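家庭用電動石臼 Kotian（コティアン）

製造元：Sumen
国内取扱：Ukis
商品区分：製粉機・石臼
在庫：あり（受注後の組み付けとなります）

Kotianは、そば、小麦、米、大豆などの乾いた穀物を粉に挽く卓上型の電動石臼です。上臼を低速で回し、穀物を少しずつ送り込んで挽きます。刃で砕く方式の製粉機より時間はかかりますが、粉に熱が入りにくく、挽いたあとの香りが残ります。

一度に大量の粉を用意する業務用の機種とは用途が異なります。家で打つそば一回分、パン一、二斤分といった量を、使う直前に挽くための道具とお考えください。

挽き目の調整

本体上部の調整ねじを回し、上臼と下臼のすき間を変えます。右へ回すと細かく、左へ回すと粗くなります。調整は必ず臼が回っている状態で行ってください。止めたまま右へ締め込むと石どうしが強く当たり、目の山を傷めます。

初めて使うときは粗めの位置から始め、粉の様子を見ながら締めていきます。指でつまんで粒を感じなくなるあたりが、そばの中細挽きの目安です。全粒粉はもう少し開けた位置でもパンになります。大豆をきな粉にする場合は、炒ったあと完全に冷ましてから投入してください。温かいまま挽くと油分が出て目に詰まります。
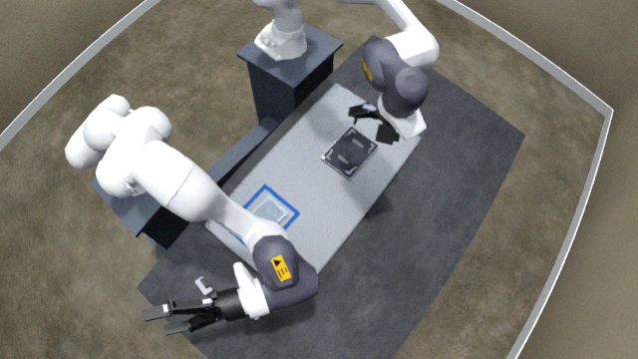 そば用に購入しました。最初は締めすぎていたようで、粉がほんのり温かくなって出てきました。ねじを少し戻して、投入口の送りも絞ったところ、音も軽くなってちょうどよくなりました。殻の残り方は玄そばの質でかなり変わります。説明書にはもう少し玄そばと丸抜きの違いを書いてほしいです。

ご指摘の点は現行の説明書で加筆しています。玄そばを殻ごと挽く場合は、先に粗い位置で一度通し、殻をふるってから二度目に細かく挽いてください。丸抜きは最初から中細の位置で構いません。旧版の説明書をお持ちの方には、Ukisの窓口から新版をお送りします。

音について

回転音は低く、石のすれる音が続きます。集合住宅で夜間に使う場合は、厚手の敷物を本体の下に敷いてください。薄い天板の机に直接置くと、音が天板で大きくなることがあります。空回しのときの音は穀物が入っているときより硬く聞こえますが、故障ではありません。ただし空回しは臼の摩耗を早めますので、穀物がなくなったらすぐに電源を切ってください。

連続運転

連続して運転できる時間は約20分です。超えると保護装置が働いて自動的に止まります。止まった場合は電源プラグを抜き、モーター部に手を当てて熱を感じなくなるまで待ってから再開してください。続けて挽きたいときは、あらかじめ穀物を小分けにしておくと作業が進めやすくなります。

使用できる穀物と使用できないもの

挽けるもの：そば（玄そば、丸抜き）、小麦、ライ麦、大麦、うるち米、もち米、炒った大豆、乾燥したとうもろこし（粗く割ったもの）

挽けないもの：生の豆、ごま、くるみなどの油の多い種実、茶葉以外の葉もの、塩、砂糖、香辛料、水を含んだもの

茶葉は挽けますが、香りと色が石に残ります。抹茶用には臼を別に用意することをおすすめします。洗った米は、表面が乾いていても中に水分が残っていることがあります。広げて一晩以上置き、噛んで硬さを確かめてから使ってください。

お手入れ

臼は水洗いできません。石の細かい穴に水が入ると乾くまでに日数がかかり、残った粉が傷む原因になります。

普段の手入れは付属の刷毛で行います。電源プラグを抜き、投入口を外し、上臼をまっすぐ持ち上げます。重さがありますので、両手で持ち、布の上に裏返して置いてください。目に沿って中心から外へ向かって粉を払います。粉受けと投入口は水洗いできますが、完全に乾かしてから取り付けてください。

長く使わないときは、最後に米を一握り粗めに挽いておくと、目に残った粉が一緒に出ます。その米粉は食用にせず捨ててください。保管は湿気の少ない場所で、上臼と下臼の間に紙を一枚はさんでおきます。

目立て

石の目は使ううちに浅くなります。同じ位置で挽いても粒がそろわない、粉の出が遅い、粉が温かくなるといった症状が出たら目立ての時期です。使い方にもよりますが、週に一度そば粉を挽く程度であれば、数年は必要ありません。

目立てはUkisで承ります。料金は上臼と下臼の一組で3,000円、送料はお客様のご負担です。お預かりするのは臼のみで、本体をお送りいただく必要はありません。ご自分でたがねを使って目立てをされる方もいますが、その後の挽き目の不具合は保証の対象外となります。 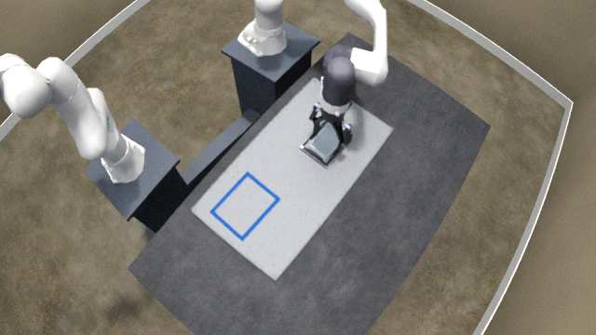 トレストソープ（Trestthorpe）、2022年8月25日

Sumenは、Kotianの粉受けの形状を変更します。新しい粉受けは縁が高くなり、細挽きのときに粉が外へ舞いにくくなりました。本体側の取り付け部は従来と同じ寸法で、旧型の本体にもそのまま取り付けられます。国内への出荷は11月からの予定です。切り替えの時期には新旧の粉受けが混在しますので、どちらかをご希望の場合は注文時の備考欄にお書きください。

臼の材質、モーター、調整ねじに変更はありません。価格も据え置きです。

仕様

品番：942
方式：低速回転式石臼
臼：天然石、上下一組
電源：家庭用交流電源
保証期間：お買い上げから2年（臼の摩耗、落下による破損を除く）

付属品

粉受け、投入口ふた、清掃用刷毛、取扱説明書

ふるいは付属していません。お手持ちの製菓用のふるいで足りますが、そば粉を細かくそろえたい場合は、目の細かいそば用のふるいをお使いください。

設置とお届け

本体は石を含むため見た目より重く、棚の上からの出し入れには向きません。水平で、ぐらつきのない台に置いてください。傾いた台では片側だけが強く当たり、粉の粗さにむらが出ます。

お届け時は上臼と下臼を別々に梱包しています。下臼は本体に取り付け済みです。上臼は中央の軸穴を合わせ、ゆっくり下ろしてください。穴の向きが合っていないと途中で止まりますので、無理に押さず、少し回して合わせます。

最初の粉には石の微粉が混じります。米を使って粗めから細かめまで一通り挽き、出た粉は捨ててください。粉の色にくすみが見えなくなるまで、この作業を繰り返します。

返品

未使用品に限り承ります。一度でも穀物を入れた臼は、衛生上の理由で返品をお受けできません。石の模様や色の濃淡は天然のもので、一台ごとに異なります。模様の違いによる交換は行っていません。

臼が欠けて届いた場合は、梱包材を捨てずにUkisまでご連絡ください。臼のみの交換で対応します。

関連商品

Kotian用 交換臼（上下一組）
Kotian用 粉受け（新型）
清掃用刷毛（単品）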